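Skurico Opens Syringe Handling Workroom at Soliman Site

April — Skurico Press Office

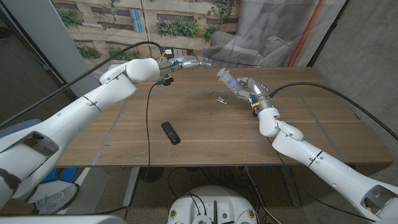

Skurico has opened a workroom at its Soliman site for practicing the handling of syringes and other small supplies. The room has 6 tables and will be used by clinics in the Nerkari supply network.

Sessions run for 30 minutes and deal with everyday tasks: picking up a plastic syringe, turning it, setting it down and clearing the tabletop afterward. Gray tape on the wood marks off the working area. Small items such as clips can be added to the table as a session goes on.

The first program covers 38 sessions over two months. Skurico will then send its handling notes to the clinics — a printed copy for each supply room — and take comments before the second program begins.

Bookings are open now through the Soliman front desk, from 9 a.m.

Related items
Nerkari network adds two clinics
Grollska storage trays: revised sizes
Soliman site parking and entry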